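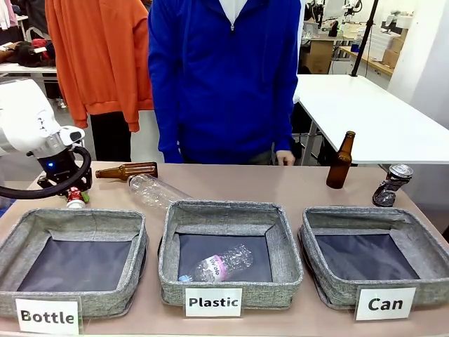
4.2 How shopkeepers look after their signs

We turn now to the part of the study that gave us the most pleasure to carry out, which was simply going door to door and asking people about the boards over their shops. Kelechi Jibrin and Felista Masanja did most of the asking, and they came back with far more than the form had room for. In all, 1131 shopkeepers in Garnalard and Durolden answered the first set of questions, and we are grateful to every one of them for putting up with us during business hours.

The form asked how old the board was, who had put it up, and whether anyone had been back to look at it. Many owners could tell us the first two right away — often with a story attached — but had to stop and think about the third. A board tends to get attention on the day it goes up and then again when a letter falls off, and in the years between it is left to the weather. 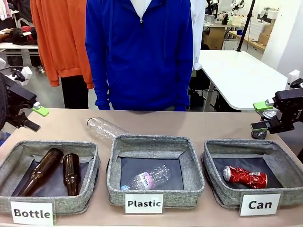

7 min read

We had expected price to matter most in choosing a sign maker, and it did matter, but the owners talked at least as much about the fixing. Those whose boards had been hung by the maker's own crew knew whom to call. Those who had bought a board from one firm and hired another to hang it were often unsure, and several had been sent back and forth between the two over a loose bracket. Moon and Chu found much the same in their earlier work on roadside panels in Vörös, though their sample was made up of larger businesses with staff to chase such things.

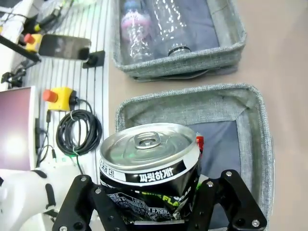

Figure 4. Crushed can with white lettering on a black strip, held upright.

For the follow-up in September we picked 200 owners from the first round and offered each a free inspection by a fitter from Vurkelum. We had hoped for 100 visits and were happy to pass that number, with 17 owners asking for a second one. The fitter checked the brackets, the seals and the wiring on lit boards, and left a short note in plain words. Zohreh Soltani then called each owner to ask whether the note had been of any use. Her coding of those calls is given in the next section, along with the few cases — mostly rented shops — where it was unclear who was supposed to pay for repairs.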